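We use cookies to remember your preferences. Accept / Manage settings

Filed under: Lab Diary, Two-Arm Manipulation

September, just past 4 p.m.

Lunch was a granola bar eaten over the keyboard, so forgive me if this one rambles! I finally finished sorting the key ring data and I want to get it down before I forget what I was thinking.

The question for the Duggan task has been the same all month: when both arms have hold of one small thing, which one should be in charge? Our old policy, the one we call Woner, treats them as equals. Each arm gets its own camera view plus the shared one and they sort it out between them, which sounds lovely and democratic until you watch them both try to correct the same error (tug, tug back, tug again). Stirnden is the new version. It picks a leader every time step and the other arm just goes soft and follows along.

I spent the morning on the left wrist view. Tags are mean little objects. They're flat and shiny, and the ring can swivel in the hole, so a tiny twist on one side turns into a different twist on the other.
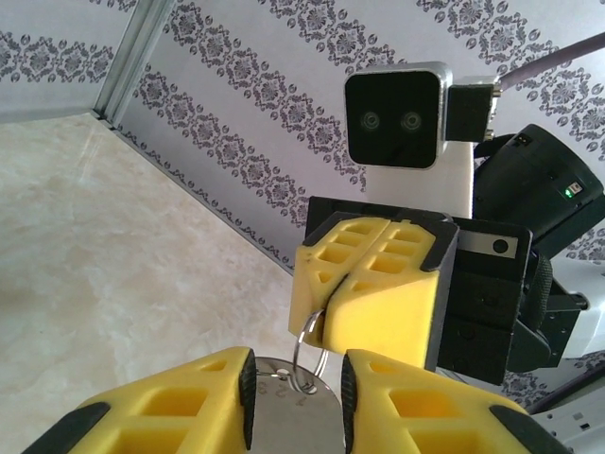 Both arms on it at once: tag in the left gripper, ring in the other.

So, the numbers. We have 1,394 demonstrations in the full set and I held back 156 for testing. On the held-back ones, Stirnden's predicted motions had fewer of those back-and-forth corrections than Woner's, and the difference was biggest in the stretch where both grippers are closed. I was so pleased I got up and walked a lap of the hallway.

Then I sat down and looked at when it switches leaders. I'd assumed it would hand over once, maybe twice, per handoff. In 5 of the test runs it flips nearly every step, like a kid playing with a light switch! The motions still come out smooth on paper, but I don't trust that on real hardware for a second. I tried adding a small penalty for switching, and that calmed it down, though now it hangs on to the wrong leader too long at the release. Ugh.

The Zundosden people want a plot for their workshop and I keep putting it off because I'd like the error bars from 2 more training seeds first. Those are running now and should be done overnight if the cluster behaves.

To do tomorrow: check the seeds, try a penalty that fades out near the release, relabel the clips where I marked contact a beat late. And buy more granola bars.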